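It's been a proper grey Wednesday here, so I've shut the door and sat down with a pot of tea to write up the thing I've been muttering about since March. Raimonds has been asking for weeks (sorry, Raimonds!) whether throwing away the blurry wrist pictures helps or hurts when you train a stacking policy.
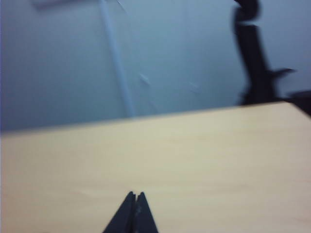 Category: Robots and other long evenings

We had 198 demonstrations to play with, all on the same table, and I trained two policies on them using Grerkeck, our small and rather grumpy training code. One saw everything. The other had every smeared wrist frame filtered out first, on the theory that a picture you can't read can't teach you much.
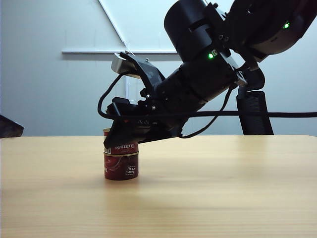 I was so sure the filtered one would win. I'd even told the people at Hastley as much, which was silly of me. Over 34 trials each, the policy that had kept its blurry frames finished the stack more often, and it was noticeably calmer on the way in.
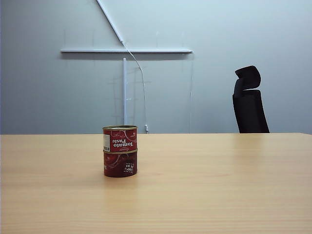 My scoring rule is a plain one, and I rather like it for that. A trial counts if the stack is standing by itself once the arm is well out of the way, and I don't mind in the least which way up things are. The tomato paste lettering on the top tin is upside down, for instance, and that's perfectly all right by me! Raudsepp used a stricter rule in their write-up, so please don't put my numbers next to theirs. 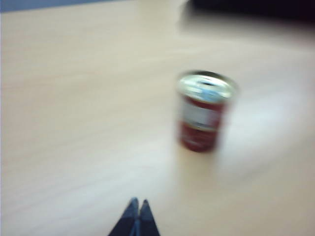 My best guess is that the smear carries a hint of how fast the wrist is going, and the filtered policy never got that hint. I can't prove it yet. Next I'd like to feed in the joint speeds directly and see if the gap closes, though that means another long run on the Humside machine, and there's a queue for it until goodness knows when.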